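Woher kommt der Geschmack im Essen?
Eine Erklärung für Kinder ab 9 Jahren

Du beißt in einen Apfel, und sofort weißt du: Er ist süß und auch ein bisschen sauer. Deine Augen können geschlossen sein, du erkennst den Apfel trotzdem. Aber wie macht dein Körper das? Und warum schmeckt eine Tomatensuppe am nächsten Tag oft besser als am ersten? In diesem Text geht es um die Zunge, um die Nase und um das, was im Kochtopf passiert.

Die Zunge ist nur der Anfang

Strecke vor dem Spiegel die Zunge heraus. Du siehst viele kleine Punkte, die ein wenig aussehen wie die Haut einer Erdbeere. Diese Punkte heißen Papillen. In vielen von ihnen sitzen die Geschmacksknospen. Sie sind so klein, dass man sie ohne Mikroskop nicht sehen kann. Ein Mensch hat mehr als 3000 davon, manche Menschen haben sogar viel mehr.

Die Geschmacksknospen erkennen süß, sauer, salzig und bitter. Das sind die 4 Geschmäcker, die fast jeder kennt. Es gibt aber noch einen weiteren, der heißt umami. Das Wort kommt aus dem Japanischen und bedeutet so viel wie »herzhaft« oder »köstlich«. Umami findest du in reifem Käse, in Pilzen, in Tomaten und in einer kräftigen Brühe.

Früher stand in manchen Schulbüchern eine Karte der Zunge: vorne süß, hinten bitter, an der Seite sauer. Diese Karte ist falsch. Du kannst alle Geschmäcker an fast allen Stellen der Zunge spüren, auch wenn manche Stellen etwas empfindlicher sind.

Die Nase isst mit

Vielleicht hattest du schon einmal einen starken Schnupfen und das Essen schmeckte nach fast nichts. Die Zunge war dabei gesund. Es fehlte die Nase! Wenn du kaust, steigt Luft aus dem Mund hinten im Rachen nach oben in die Nase. In dieser Luft schwimmen winzige Teilchen vom Essen, die Duftstoffe. Erst durch sie merkst du, ob du Erdbeere oder Himbeere isst. Die Zunge allein sagt nur: süß und ein wenig sauer.

Das kannst du leicht prüfen. Du brauchst dafür ein Stück Apfel, ein Stück rohe Kartoffel, ein Stück Birne und einen Menschen, der dir hilft.

1. Bitte einen Erwachsenen, alles zu schälen und in gleich große, dünne Stücke zu schneiden.

2. Mache die Augen zu und halte dir die Nase fest zu.

3. Lass dir ein Stück geben und kaue es langsam. Die Kartoffel kannst du danach wieder ausspucken, roh ist sie nicht gut für den Bauch.

4. Rate, was es ist. Dann lässt du die Nase los — und der Geschmack kommt auf einmal dazu.

Trinke zwischen den Stücken einen Schluck Wasser, damit der alte Geschmack weggeht.
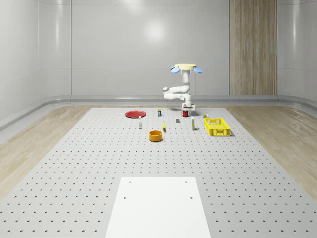
Was im Topf passiert

Eine rohe Zwiebel ist scharf, und beim Schneiden laufen die Tränen. Brät man sie aber langsam in der Pfanne, wird sie weich, braun und süß. Die Wärme verändert nämlich die Stoffe in der Zwiebel. Die scharfen Stoffe verschwinden zum großen Teil, und der Zucker, der schon in der Zwiebel war, tritt stärker hervor.

Auch die braune Kruste vom Brot entsteht durch Hitze. Eiweiß und Zucker im Teig verbinden sich dabei zu vielen neuen Duftstoffen. Darum riecht es beim Bäcker so gut und darum schmeckt die Kruste anders als das weiche Innere.

Und die Tomatensuppe vom Anfang? Während sie im Kühlschrank steht, haben die Gewürze mehr Zeit, ihren Geschmack an die Suppe abzugeben. Alles verteilt sich besser.

Warum ein bisschen Salz so viel macht

Salz schmeckt salzig, das ist klar. Es kann aber noch etwas anderes: Es macht Bitteres schwächer. Deshalb geben viele Köche eine kleine Prise in den Kuchenteig oder in die Schokoladencreme. Zu viel Salz ist allerdings ungesund, und aus der Suppe holt man es nicht mehr heraus. Besser nimmt man zuerst wenig, probiert und gibt dann noch etwas dazu.

Kräuter und Zitronensaft helfen auch, wenn ein Essen langweilig schmeckt. Basilikum und Petersilie kommen erst am Ende in den Topf. Ihre Duftstoffe fliegen bei langer Hitze schnell davon. Ein Lorbeerblatt dagegen braucht Zeit und darf von Anfang an mitkochen.

Muss ich Rosenkohl mögen?

Nein. Kinder schmecken Bitteres oft stärker als Erwachsene. Das war früher ein guter Schutz, denn viele giftige Pflanzen sind bitter. Der Geschmack ändert sich aber im Leben. Manches muss man mehrere Male probieren, bis man es mag, und ein kleiner Löffel reicht dafür. Im Dezember, wenn es viel Rosenkohl gibt, kannst du ihn einmal aus dem Ofen versuchen, mit etwas Öl und Salz. Er schmeckt dann milder und ein wenig nach Nuss.

Wörter zum Merken

Papillen: die kleinen Punkte auf der Zunge
Geschmacksknospe: sie erkennt, wie etwas schmeckt
Duftstoffe: winzige Teilchen, die wir riechen können
Umami: der herzhafte Geschmack, zum Beispiel von Käse oder Pilzen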